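Subject: Re: [jivdale-arms] gripper drops whatever it holds after a pause

On a July afternoon, the Sestlow bench wrote:
> Ours let go again after a protective stop. Cycle 1,485, no
> warning in the log. Is it the Zusska firmware or are we doing
> something silly?

Not silly at all, and I'm so glad you posted the cycle number! We had the same thing at cycle 799, and I think we've got it now.

When the arm pauses, the gripper is supposed to keep its grip force. Ours held for 30 seconds, then the idle timer cut motor current and the fingers relaxed. The log stays quiet because the controller thinks it was asked to rest. Lovely bug, once you see it.

We set the idle timer to zero, ran 40 forced pauses on the bowl task, and got no drops.
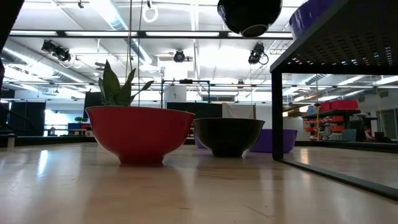

Please don't reach under a paused arm until you've checked yours, though. One of our drops missed a hand by very little, and we now lower to the table before anyone steps in.

Could somebody on the Simiyu build try the same setting? I'd love to know if the older boards do it too. Happy to send my config.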